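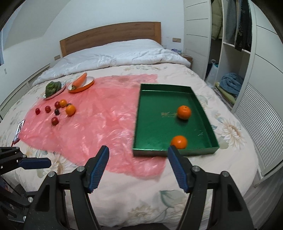

Chapter 4
Sorting and Grading Fresh Produce

Before you read
Think of the last piece of fruit you ate. Where was it grown, and how many times was it handled before it reached you?

Key terms: grade, cull, lot, field heat, tolerance

Chapter 3 ended with the crop leaving the field. This chapter covers the next stage, in which a mixed harvest is divided into groups that can be priced, packed and stored. Growers call the whole stage "packing out," but it includes two separate jobs. Sorting removes items that should not be sold fresh. Grading divides what is left by size, color and condition.

The two jobs are often done by the same people on the same table, and students tend to confuse them. A bruised pear is a sorting matter. A small pear with no bruises is a grading matter. The first may go to juice or animal feed. The second will be sold, at a lower price than a large one.

4.1 Why grades exist

A buyer who cannot see the fruit needs some way to know what is being offered. In the valley town of Kistia, growers once sold by the cartload, and each buyer walked down to the yard to look. When the Grilten packing house opened, orders began to come in by telephone from towns a day's drive away. The packing house wrote out a short list of grades, and a buyer could then ask for a grade by name.

Last May the packing house handled 3820 crates. Of these, 53 were sent back by buyers, and 21 of the returned crates had been given the wrong grade. The others had been damaged on the road or held too long in a warm truck.
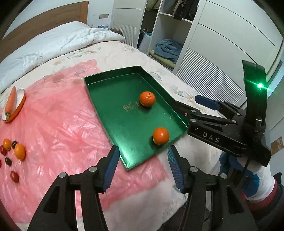

Figure 4.1 Two mandarin oranges on a green tray.

4.2 What graders look for

Citrus is graded mainly on size, skin and firmness. Skin color is a weaker guide than most shoppers believe. Some kinds of citrus are ripe inside while the peel is still partly green, and cool nights have a strong effect on peel color.

Firmness is checked by hand. The grader presses lightly near the stem end and feels for soft spots. Puffy fruit, in which the peel has pulled away from the flesh, is set aside.

Section 4.3 follows one lot of a mandarin sold as Testa from the receiving dock to the cold room at Grilten. Section 4.4 compares its grades with those used by Prodomano, a buyer with its own written tolerances for scars and size.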